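Simulated arm keeps stopping short of objects on the counter

Print this page | E-mail this to a friend

Asnakech Bogale
Posted 10/01/2021

I'm in a student robotics club and we are doing the pick and place task from the Graken competition in simulation. The arm is a Franka and the worktop has mixed household things on it, including a cup, a shaker, a drinks can and a pencil. We have to pick up whichever one is named and put it in the basket.

Our controller is fine in an empty scene. With the objects loaded, the gripper goes to the right place over the can and then stops above it. The planner reports a collision and gives up. It does this on nearly every run with the can and on some with the cup.
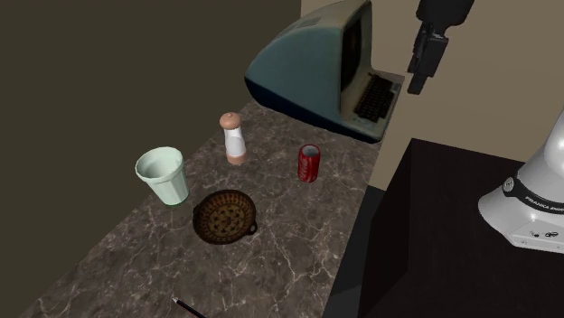
I have set the planner to 4000 attempts and it makes no difference apart from being slower. The physics step is 400 per second. Our team mentor thinks it is the counter mesh, but I've swapped that for a plain box and got the same result. Has anyone had this? Our entry has to be in by June, so there is time, but I'd like to stop guessing.

Reply | E-mail this reply

Paweena Srisuk

Check the collision shapes for the objects, not only the counter. When you import a mesh, a lot of tools wrap it in one convex hull. A cup then becomes a solid lump, so fingers going inside the rim count as a hit. Turn on the collision view and look.

For the can, I would check whether you allow contact between the fingers and the target. By default everything is forbidden. You need to permit that one pair just before the last part of the approach, then attach the object to the gripper once it closes. Leave the other objects as obstacles.

Also put the attempts back down. We use 16 and if it fails with that it's normally a real problem with the scene.

Reply | E-mail this reply

Greteo

had this last year, restarted it and it went away. might be your version

Reply | E-mail this reply

Asnakech Bogale

Thanks Paweena. The cup was one solid hull as you said. I have allowed the contact for the can and it now closes on it. Cup still to do.

Print this page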